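How I get two old MacBooks ready to pass on

February 2019

If your house is anything like mine, there's a laptop in a drawer somewhere that everyone has forgotten the password to. I had two. My niece needed one for college and the other was going to Castillo, the repair café down our road, so I cleared a table and got on with it. Set aside an afternoon, put the kettle on and don't start at nine at night like I did the first time!
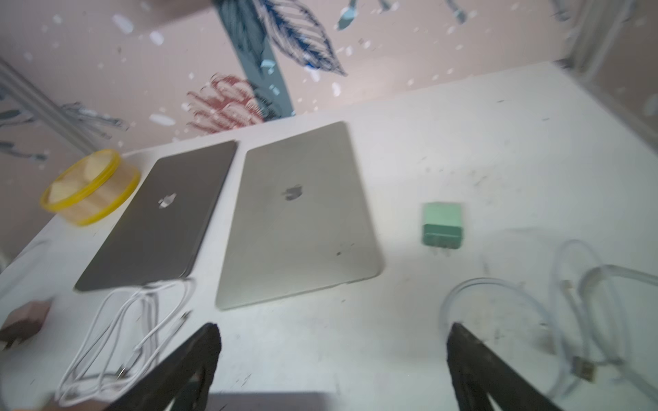
Step 1: Get everything out in one place

Laptops, chargers, cables, the lot. Mine are a dark grey MacBook and a bigger silver one, and it helps no end to have them side by side so you don't wipe the wrong one. I find a tub handy for the bits and bobs that turn up (old plastic food containers are perfect, lids optional). Undo the cables now as well, while you're still feeling patient.

Step 2: Charge them up properly

A laptop that's sat in a drawer can be completely flat, so plug it in and leave it for 40 minutes before you even try the power button. I like to have both at 100 per cent before I wipe anything. Check that the charger belongs to the machine, too. I once spent a whole evening cursing a dead battery when I'd got the wrong plug.

Step 3: Save what you want to keep

Copy your photos and documents on to an external drive — mine's a little Esero one that cost me 27 pounds — and then open a few of the files from the drive to make sure they're really there. Have a look in Downloads and on the desktop as well. I found my old recipe folder that way, and I'd have been gutted to lose it.

Step 4: Sign out, then wipe

Sign out of iTunes, iCloud and Messages first, and turn off Find My Mac. Then restart holding Command and R, go into Disk Utility, erase the main drive and reinstall the system. It takes ages. Go and do the washing up.

Step 5: Give them a clean

Switch off, unplug, and wipe the lid and keys with a barely damp microfibre cloth. I use the Duminance ones. For stubborn marks go gently in small circles, and never spray anything straight on to the laptop.

Step 6: Pack each one with its own bits

One laptop, one charger, one cable, all in the same bag. I coil the cable loosely and hold it with a Govlow strap, though a bit of ribbon does the job just as well. Stick a label on the bag with the model and the year if you know it, and pop it by the front door ready to go.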